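2023-11-16
Glue joint trials, birch offcuts, second round

Picked up where I left off in July. The question is still whether the fish glue from Deltness holds as well as our usual hide glue on end grain, and whether sizing the end grain first makes enough difference to bother with. Lalit wants an answer before he glues up the stools for the Ostdale order.

Stock
Same birch as last time, from the rack by the door. Planed this morning, jointed faces left straight off the iron with no sanding. I threw out two pieces with pin knots near the joint line. Yulan cut the rest to length on the small saw and marked the pairs in pencil, A to H.

Glue
Hide glue soaked overnight and brought up slowly in the pot. It was too thick at first and strung off the brush, so I added a splash of water and waited. Fish glue used straight from the bottle. It has gone darker since July but smells no worse. Bottle says to keep it under the bench temperature we normally have, so it should go in the cupboard from now on.

Size coat was the same glue let down by half, brushed on and left 17 minutes, then scraped lightly. Pairs A to D sized, E to H bare. Odd letters hide, even letters fish — I mean A, C, E, G are hide. Wrote it wrong on the first card and had to redo it.

Clamping
Small bar clamps, one per joint, softwood pads. G slipped sideways when I tightened it and I had to open it and start over, by which time the hide glue had begun to gel. Treat G as suspect. Squeeze-out was even on the sized pairs and patchy on F and H.

Left them all on the shelf over the radiator pipe, which is off at the moment. Room was dry enough that the pencil cards did not curl.

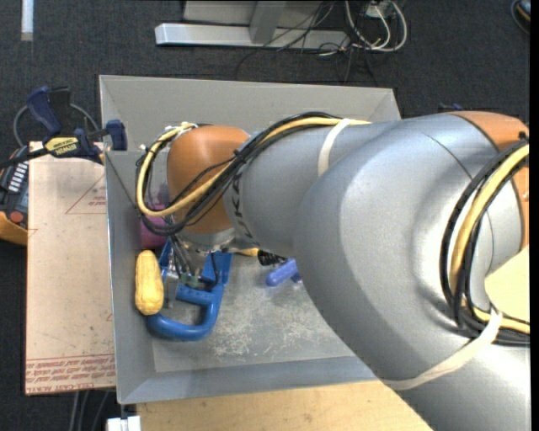 Break tests
Not today. Plan is to hang weight off the free end, adding 3 kg at a time, and note the load at failure plus how much wood tears out with the glue. Abhishek has the hanging scale and says it reads a bit high, so check it against the brass weights first.

July figures for comparison: best bare fish joint let go at just over 200 N, all glue failure, no fibers on either face. The long grain control was far stronger and broke in the wood.

To do
Order more hide glue, down to the last bag.
Ask Ott if he still has the Wulik clamps with the wide heads.
Cut a spare pair to replace G.
Move the fish glue to the cupboard.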